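December, disassembly area, Bolar site

The second week of automated drive removal concluded this afternoon. Celeste Quezada has moved from the bench to checking and exceptions, at her own request. Mr. Jara asked that hand tools remain within reach of staff. 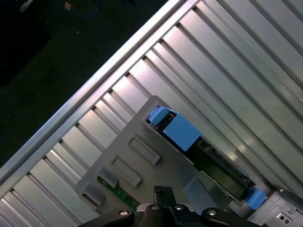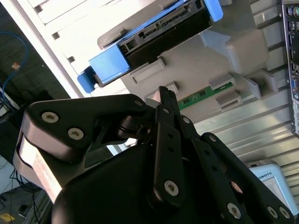
Gray plastic and blue tabs, at the gripper.

Will any bench positions be removed?
All 7 positions remain through the trial, and duties will be reviewed with each employee before any change.

Rotation list to Elba Riquelme by noon tomorrow.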